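Waiting for a Book: Inter-Campus Loans at Arkinard College
Project report, second-year Information Studies
Group members: Graciela Garrido, Tullio Ferri, Leonor Torres
Supervisor: Rosalba Lombardi

1. Background

Arkinard College has two libraries, the main one in the city and a smaller one on the Cimwood campus. A student can request any book from the other library and collect it at the front desk. The website promises that the book will arrive in two working days. When we started this project, all three of us had the experience of waiting much longer, and we wanted to know if we were only unlucky.

Our question was simple: where does a requested book spend its time? We did not study the price of the service or the opinion of the staff about it, although some opinions came to us anyway.

2. What we received

The head of circulation, Tiziana Greco, gave us the request log for the autumn term. It contained 2,819 requests without names or student numbers. We removed the cancelled ones and the ones for DVDs, which follow another procedure. For each request we had four times: when it was placed, when the book was taken from the shelf, when it left the building and when it was scanned at the destination.

The log was exported from the old catalogue system, Polat, and the dates came in two different formats. Correcting them took us most of February. We would advise future groups to ask for a small test file first.

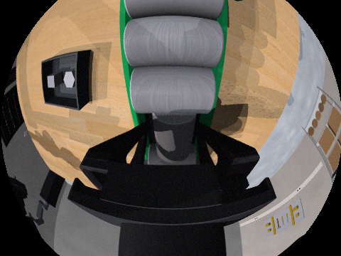
Figure 1. Grey rounded segments, one above the other. Computer rendering.

3. Where the time goes

We expected that the van would be the problem. It drives between the campuses only once per day, at 2 p.m., and students complain about it a lot. But the drive itself takes 45 minutes, also in winter, and the van was late very rarely in the period we looked at.

The longest delay was before the van. The request list is printed each morning at 8:30, and a student assistant walks through the floors with a cart and collects the books. If a book is not found at the first try, the slip goes into a tray and the search is repeated when somebody has time. In our data, 371 requests passed through the tray. Most of them were found later on the correct floor but on the wrong shelf, often in the psychology and nursing sections, where the same books are used by many people in one week.

There is a second delay on the receiving side. At Cimwood the bins are emptied by the evening staff, and the books wait in the back room until the morning person scans them. The student gets the email only after the scan. So a book can be in the correct building for a whole night and its reader does not know it — this was a surprise for us. 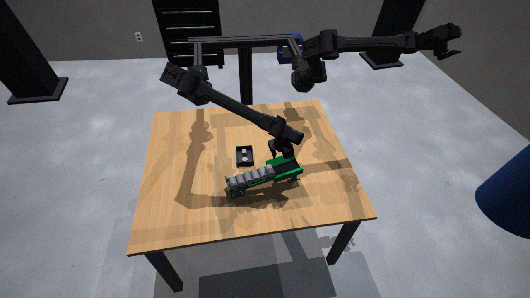 Handling between the bin and the hold shelf is short work if it is done at once. Leonor followed three evening shifts and wrote down the steps. Each book is lifted from the bin, its slip is checked, the barcode is scanned, and the book is put on the hold shelf by the last four digits of the student card. The evening staff told her they are allowed to scan, but they never had the training for it. Ms. Greco confirmed this and said the training takes one afternoon.

4. Suggestions

Our first suggestion is to move the scan to the evening. It needs no new equipment, only the training and an extra scanner login.

The second is to print the request list twice, at 8:30 and again at noon, so that morning requests can still catch the van. Tullio tested this on paper with the data from October. Many requests placed before lunch would leave on the same day, but the assistant would need a second walk, and we do not know if there are enough hours in the budget for this.

The third concerns the tray. We propose to check the neighbouring shelves immediately, before the slip is put away. We also looked at Amow, a shelf-reading program used by the college archive. Its basic licence covers only 2,000 items, too few for even one floor of the main library.

5. Limits of the work

We had one term of data, and autumn is the busiest one. The times in the log depend on the people who scan, and some books were surely scanned later than they were handled. We could not visit the main library in the morning because of our own classes, so our description of the shelf collection is based on an interview with one assistant. The interview notes are in Appendix B, and the cleaned table is stored with our supervisor.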